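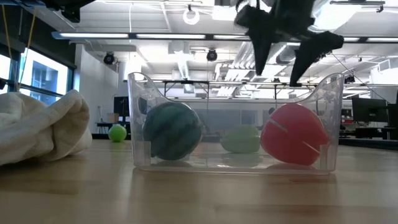

Three balls in a clear storage bin, towel alongside.

Filed under: Get Involved > Paid Studies

Does a see-through bin get people to put things away any better than an ordinary box? Everyone who sells them says so. We at Cleka have our doubts, and we'd like 93 households in and around Gollport to help us find out.

You'll be given a set of bins and asked to use them for balls, towels and whatever else ends up on your table. Once a week you fill in a short form saying what went in, what stayed out and who did the tidying. We don't want to hear that your home has been transformed. If the bins sat in a corner, write that down.

You need to be over 18 and have at least one child or dog that leaves balls about. People who already label their shelves are welcome, though we may ask you to stop for a bit.

Payment is £157, sent when the last form comes in during November. You can't keep the bins, whatever the earlier leaflet said.

To apply, write to Roland Fairclough at Cleka with a few honest lines about the state of your floor. Questions about payment go to Gayan Kanagaratnam.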